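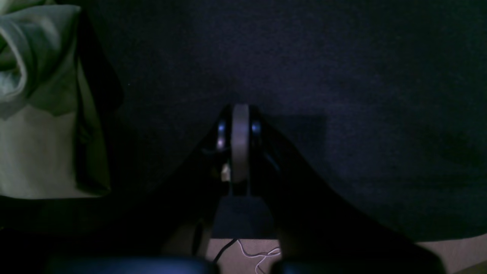 How should you store a large piece of dark fabric between uses?
Roll it on a tube if you have the space. If you don't, fold it loosely, put it on a shelf away from daylight, and move the folds each time you put it back.

Start with that, then say who I am and that the talk runs for 20 minutes with questions after. Handouts are on the chairs. Thank Modupe Tijani for the loan of the cloths.

Slide 2. What we mean by large
Anything you can't hold out at arm's length without it touching the floor. Curtains, bedspreads, table covers, backdrops, dust sheets, uncut lengths. Most of what follows works for any colour. I keep coming back to navy and black as they show fluff, chalk and creases more than anything else in the cupboard, and they fade along the folds.

Ask who has a dark curtain with a pale line down it. Usually several hands. Leave time for the stories but don't let it run.

Slide 3. Clear the floor first
A big cloth gets folded on the floor more often than on a table, so the floor matters. Sweep or vacuum, then go over it with a barely damp cloth and let it dry. Pale floors hide pale dust. Wipe a hand across and look at your palm before you put navy down on it.

Move leads and chargers out of the way. Check for pins. At Mamville we once folded two pins into a velvet table cover and found them in February with a bare foot. (Mine.)

Slide 4. Shake, brush, look
Shake outdoors if it's dry, two people, short shakes. Brush with the nap, one direction only. Lint rollers are fine for small patches but leave a tacky feel if you do a whole curtain with one. Lay it out flat and look at it from low down with the light coming from the side. Stains that don't show from above often show that way.

Wash before storing if there is any doubt. Food and sweat marks darken over time and moths like them. Cool wash, inside out, similar colours. Dry fully. A thick hem can feel dry and still be damp inside, so give it another night on the line or the airer.

Slide 5. Folding with two people
DEMO. Ask Declan Mac an tSaoi to come up, he knows the steps.
Corners to corners along the long side. Hold, don't pull. Smooth from the middle outwards.
Second fold in the same direction. Stop when it is the width of the shelf.
Then fold the length in thirds, with a roll of acid-free tissue inside each bend. Old clean pillowcases rolled up will do if you have no tissue.
Right side in for plain cloth. Right side out for velvet, and roll velvet if you possibly can.

If the demo goes wrong, unfold and start again. It takes over 60 seconds to do well and people like seeing that.

Slide 6. Folding on your own
Fold on the floor and walk round it. Kneel on a cushion, off the cloth. Take one edge across, go round, straighten the far corner, come back. Use a couple of books as weights on the near edge. Take your shoes off.

Slide 7. Where to put it
Inside cupboard, not against an outside wall. Cotton bag or old sheet. Plastic boxes are all right if the cloth is properly dry and the lid isn't airtight. Heavy pieces at the bottom. Label on the outside with size and date of last wash - Ifeoma Bashir does hers on luggage tags tied to the bag, and I have copied her.

Tubes: fabric shops give them away. Cover the cardboard with tissue or cotton first. Lay the roll flat, don't stand it on end, or it sags and creases at the bottom.

Slide 8. Refolding
Twice a year is enough at home. Take it out, open it, air it for an afternoon, fold it in different places.

Questions that came up last time, in case
Ironing before storage: leave it till you want to use it.
Lavender bags: pleasant, won't deal with moths once you have them.
Vacuum bags: short spells only, not for velvet.
Dyeing over a faded line: try a hidden corner first. Send them to Aurelio Maldonado, who is speaking after the break.

Collect the cloths and both tubes before leaving. Count nothing as packed until the tissue is back in its bag.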